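# Wrist view half filled by one white part: keep these episodes or drop them? 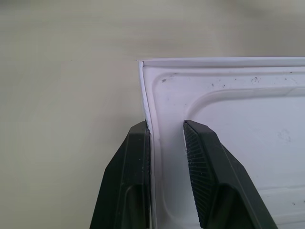
**Treltent Handling Group, Skurkmont** · community help · learning from demonstration

## Question

We are collecting demonstrations for a pick and place policy. The arm is moved by an operator, and we record the wrist camera, the joint positions and the finger opening. So far we have 1,501 episodes with trays and lids of different shapes.

My problem is with the white moulded parts. When the fingers hold the side wall, one inside and one outside, the part covers most of the right half of the picture and everything else is plain beige-grey. White plastic on a pale background gives very little for the network to look at. There are small dark specks on the rim border and a greyish smudge on the panel, and I am afraid that the policy will learn these marks and forget the shape.

My questions are:

1. Should I remove the episodes where the wrist view looks like this during the grasp?
2. Should I clean every part before recording?
3. Is a second camera necessary? We have only one free port, and the budget is closed until July.

I use the default crop of the Maldonado loader, in case it matters.

— Mi-kyung Choo, April 3, 2022

## Answers

### Answer 1 (accepted)

Please don't remove them. At the moment of the grasp a wrist camera will often see one big surface, and at run time the policy will meet the same view. If you cut these moments, it has no example of what to do there.

In your picture the useful things are still present. Both finger tips are visible, the left one is against the outer face of the wall, and the corner of the rim is inside the view. I would check that your crop keeps this corner. The Maldonado loader takes the centre square by default, and with a wide picture you lose both sides. Turn it off for one batch and compare.

About the specks: the danger is real only if the same few parts appear again and again. We had 204 episodes with six lids at Dultovthorpe, and the policy was clearly better on those lids than on any other. We did not clean anything. We changed the parts more often and turned them between episodes, so a mark was never in the same place for long. A small random change of brightness in training helped also, but keep it weak — with white plastic you quickly lose the shadow line under the rim, and this line is almost the only edge you have there.

For the second camera, I would wait. First look at which step the failures happen. If it fails on the approach, a fixed camera from the side can help. If it fails after the fingers close, I would look at the finger opening signal before buying anything.

### Answer 2

Put a dark mat under it. Solved for us.

### Answer 3

I agree with the first answer except for the brightness. We trained on nearly 3,745 episodes without any change of brightness and had no trouble, but our lamps are fixed and the window is covered, so perhaps it is not comparable.

On the mat: be careful if the robot will later work on a pale table. Then you must record there too. We mixed both surfaces in the same session and wrote the surface in the episode notes.

One more thing to write down is which finger goes inside the wall. Our operators each had their own habit and the policy hesitated between the two.

**Comment from Mi-kyung Choo:** Thank you. The crop was on, and it did cut the rim corner in many episodes. I will record the next batch with it off. I didn't note which finger is inside, so I must go back through the videos for this.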